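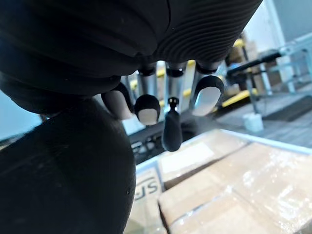

Shelf staging

Shelf staging (also line-side laying out, or, among people who have done it for a living, "putting the bits on the shelf") is the practice of setting moulded parts out on an open shelf or rack before they are packed, fitted or sent back with a rude note. It sits between unpacking and everything that matters, and is seldom mentioned in company histories. It is found wherever small plastic goods are handled, from footwear works to firms that make covers for things whose owners never knew they had covers.

Supply and wrapping

Parts commonly arrive in cardboard boxes, and the boxes are often shrink-wrapped. The film keeps the dust off and holds the lid shut in transit. It also defeats fingernails, and most staging areas own a safety cutter on a string for this purpose, together with a second piece of string where the previous cutter used to be.

Wrapped boxes may be stacked, though the film makes one box inclined to slide on another. The Trenby works handbook allowed stacks of 3 on a bench and 8 on a pallet, figures which older staff regarded as a matter for discussion.

Moulded shells

A shell, in this trade, is any thin moulded part with a rounded outside and a hollow inside. Long shells with one rounded end are called boats, slippers or trays according to the building one is standing in. The usual features are a raised rim, a shallow floor and a cutout in the rim where another part is meant to go. A ridge along the floor stiffens the piece, and gives inspectors something to run a thumb down while they think.

Black is the customary colour. It hides scuffs from the customer and, less helpfully, from the inspector, so shells are generally checked by tilting them until the light travels along the surface.

Laying out

Shells are set in a single row with even gaps. Open side up is the normal position, as it shows the floor and rim together and stops the piece rocking on its back. A shell is stood up or lifted when its outer face needs looking at. The rounded ends should all point the same way, a rule that every works has and every works describes as its own invention.

Bright shelving is preferred under dark parts. Yellow is widely used, and a black shell left behind on it at the end of a shift has very little excuse. A glossy top wipes down easily but throws reflections, which has kept the matt party and the gloss party at Trekine in correspondence since September.

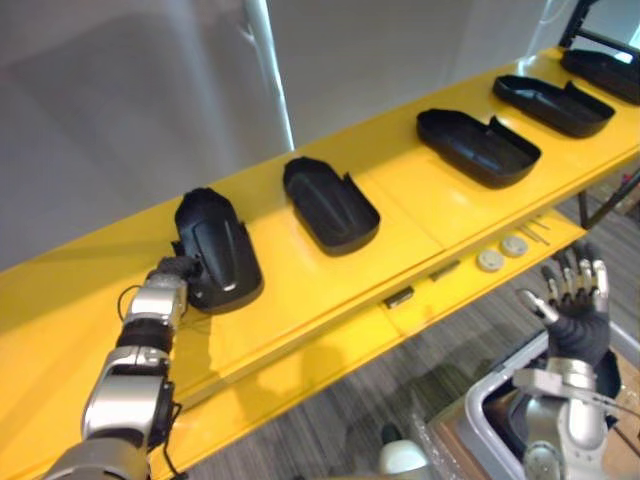
The Mạc spacing

The best-known rule of layout is the Mạc spacing, under which the gap between two shells equals the width of a flat hand. It was written up by Vinh Lưu in a pamphlet of 12 pages, 700 copies of which were printed. The pamphlet does not say whose hand. Baretti later sold a wooden gauge intended to settle the question, in two sizes.

See also

Kitting
Line-side storage
Shrink film
Tote (container)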